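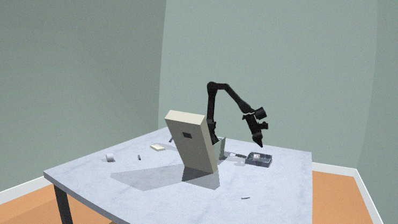 Workshop tips: setting up a bench pick-and-place job in simulation

These are notes from the Dedanlow bench group, tidied up by Orathai Suksawat with additions from Thịnh Mai. They cover the software side of a small arm that sorts loose hardware into a tray. Most of them apply whatever simulator you use. Last changed 11th April.

Before you start

Write the job down in one sentence. Ours is "pick up small parts from the table and put them in the tray." If the sentence needs an "and then if," you have two jobs, and they should be two files.

Decide which way is forward for the arm and keep that direction in every file. Put the origin at the arm's base, with the table height stored once, in one place. We had it typed into the planner and also into the scene file, and in July we changed one of them. The gripper closed on air for a whole afternoon.

Use meters everywhere. If a part was drawn in millimeters, convert it when you import it and save the converted copy under a new name.

Laying out the table

Put something tall in the way. A bare table tells you very little about a planner. In our layout a big beige slab stands tilted near the middle of the table, with the arm directly behind it and the tray over toward the right. The arm can drop its tip beside the tray easily enough. Anything on the left half of the table is a different matter, as the slab has to be gone around or over.

Tilt at least one thing. Box-shaped collision models are quick to check, and people get lazy and leave them square to the table. Around a leaning slab, a square box claims a lot of free space the arm could have used. Rotate the box to match the object and the paths get shorter.

Keep a few really small pieces in the layout. We have a screw or nail lying out in the open, well in front of the tray, and a tiny dark gray piece off to the left. Small parts show up perception trouble long before the large ones do.

Leave the walls and floor plain until the basics work. Add clutter to the background later, as a separate test.

Perception

Shadows cause more false parts than anything else on a pale table. The slab in our scene throws a broad soft one to the left across the tabletop, plus a darker patch at its foot that ends in a point. Thịnh's first segmenter reported that point as an object and gave it a grasp score. Three things helped:

- Check depth before color. A shadow has no height, so drop any region that sits flush with the tabletop.
- Move the light between runs. A region that moves with the light goes on the reject list.
- Save the rejected regions with a picture, so you can look at them later.

Watch for pale parts on pale surfaces. A white cylinder on a blue-gray top has enough contrast on its lit side, but the shaded side can come out close to the table color. Fit a shape to the depth points and let the color edge have only a small vote.

Don't ask the detector to name everything. For sorting, "long and thin," "round," and "flat block" are enough labels to choose a grasp. We spent too long trying to teach it screws from nails when the gripper treats both alike.

If one object partly hides another, mark the hidden one as "size unknown" and have the planner keep clear of the space behind the edge. Guessing the hidden side from the visible side has cost us more collisions than any other shortcut. Better still, take a second view from the other side of the slab before planning anything back there.

Grasping small parts

Approach long thin parts across the shaft. For a screw, aim between the head and the middle; the head gives you something to stop against if it slides.

Close the gripper slowly in simulation even if the real one is quick. Contact solvers dislike fast fingers, and a small part will shoot off the table in a way that would never happen on the bench. If parts still jump, halve the time step before you touch the friction numbers.

Close the fingers before long moves. A closed tip takes up less room, and the collision model for it is simpler.

Give every part a sensible weight. The importer we use fills in a default, and a screw as heavy as a brick behaves oddly.

Planning and moving

Use a waypoint above the tray. Ours sits clear of the walls, and every drop goes through it. A tray with raised walls is easy to clip with the wrist housing when the arm comes in at an angle, and the tip may be well inside while something farther up is about to hit. Include the whole wrist in the collision check, with every housing that sticks out.

Things lying next to the tray count as obstacles too. We keep a thin implement on the table pointing at the tray's left wall, almost touching it, and it catches any path that cuts low from that side.

Set the planner to give up after 2 seconds and try a different grasp. Long searches nearly always meant the grasp was bad.

Plan the trip back as its own move. Playing the outward path in reverse works until the part in the gripper changes the shape of the arm.

Running tests

Run 100 trials before changing a setting and 100 after. Fewer than that and you are looking at luck. Fix the random seed for both sets, then do another 200 with fresh seeds once you think you are finished.

Log the reason for each failure as a short code: no grasp found, no path, dropped, wrong place, hit something. A plain text file does fine. In our last full run we had 34 failures, and sorting them by code showed most were "no path" on the far side of the slab. We had been tuning the grip force all week.

Name runs by what changed. "Rala" and "Costico" were our names for the old and new planner settings, and a month later Orathai had to open both files to see which was which.

Keep a copy of the scene file with every set of results. Somebody will nudge a block to make room for something else, and the old numbers will stop meaning anything.

Moving to the real bench

Measure the real table again, even if you built the scene from it. Run the first moves at low speed with no parts out, and with a hand on the stop button. Then put out one large block and work down to the small hardware over several sessions.

The settings we expect to redo on the real arm are the depth cutoff for shadows, the closing force, and the height of the waypoint over the tray. The rest has carried over well enough for us. Thịnh keeps the sheet of starting values in the shared folder under Thái; add your own column and leave the others as they are.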